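Media Writing 2, Unit 6: The Fan Podcast as a Serial Form

Reading: the Waler transcript packet, episodes 1 to 3. Bring it marked up to seminar.

6.1 Terms

A companion podcast follows a film or television series as it is released. A rewatch podcast covers a finished series from the start. The two are often confused in student essays. They differ in what the hosts know: companion hosts work without the ending, and rewatch hosts have it. Most of the formal differences follow from this.

Doldale, the space serial used throughout this unit, has one of each. Jamolau Radio is the companion show. Waler is the rewatch.

6.2 Segment structure

A standard companion episode has four segments: greeting, news, recap, speculation. In the early Jamolau episodes the recap takes up more than half of the running time. By the second season it has shrunk and speculation has taken its place. Note the cost. A listener who missed the broadcast can no longer follow the discussion.

Waler drops the news segment and reads a listener letter in its place. The letter is placed before the recap, so it sets the topic for the hour.

6.3 Spoiler policy

A spoiler policy is a contract with the listener. It should state what is covered, where in the episode the warning falls, and how long the silence lasts. Jamolau Radio uses a spoken warning followed by 3 seconds of music. Waler has no warning and says so in its opening line. 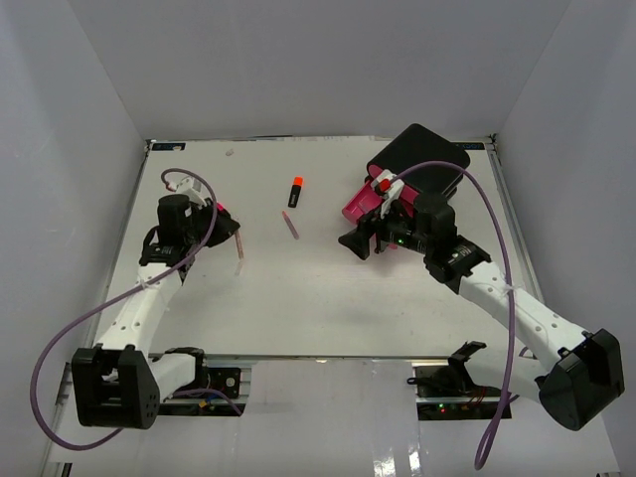
Nhung Lý objects that a policy of this kind protects only the listener who hears episodes in order, and that anyone who starts with the newest one has the ending given away by the title. The objection is sound. Titles are part of the episode and should be written under the same policy.

6.4 Prequels

A prequel removes the question of outcome. Speculation has to move from "what happens" to "how" and "who knew." Compare the two Huỳnh episodes in the packet, where the hosts discuss a captain whose death is already established in the parent series.

6.5 Exercise

Write a 120-word episode description for a companion show covering a prequel. Name the segments in order. Then write the outline of the episode itself, maximum 900 words, with the spoiler warning marked. Due in November, by the second seminar.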